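Home | Ask | Topics | Members | Log in

Filed under: Robot arms and kits > Grippers > Buying advice

Is the Dutuvent gripper kit any good for plates?

Posted by Flynn Paewai, September 25, 2018

I have a Makura bench arm and want it to move dinner plates in and out of a wire rack. The two-finger gripper it came with is fine on blocks but lets plates swing. I'm looking at the Dutuvent kit, which is 333 with the cable and mounting plate. The Pradance one is cheaper but I can't find anyone who has used it on crockery. My plates are matte and have a raised rim. Does the Dutuvent hold a rim properly, or will I need suction?

Isla Te Moana

I would go for suction. Most people doing plates use suction. Not sure about matte ones though, you might want to ask the seller.

Hazem Badawi

I've had the Dutuvent kit since June and plates are mostly what I use it for. It will hold a rim. You need to set the closing force yourself, as the setting it ships with is too low. Mine is at 31 on the slider, which goes up to 100. Higher than that and the motor gets hot if you leave it closed. 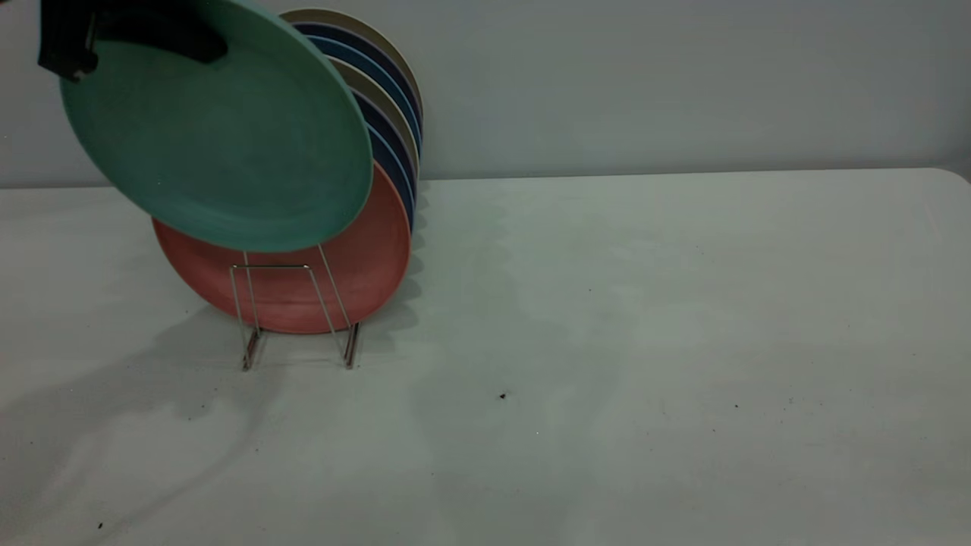 Green plate held by the rim, in front of the others in the rack.

As the photo shows, the plate hangs at a tilt when you grip it near one side of the rim. Allow for that in your path. I teach the approach with a plate already in the fingers, then lift it clear of the one behind before moving sideways. If you teach it with empty fingers you will clip the next plate.

Bad points: the manual is five pages and two of those are the warranty. The finger screws work loose, so put a drop of thread lock on them. The mounting plate fitted my Tuhiwai arm with no drilling, but I can't speak for the Makura. Check the bolt pattern before you order.

I haven't tried the Pradance.

Clem Lowther

Bolt pattern is the same on the Makura, I have fitted one. The cable is a bit short if you run it down the outside of the arm, so get the longer one at the same time. Agree with Hazem about the screws.

Topics | Unanswered | Ask something new | Back to Grippers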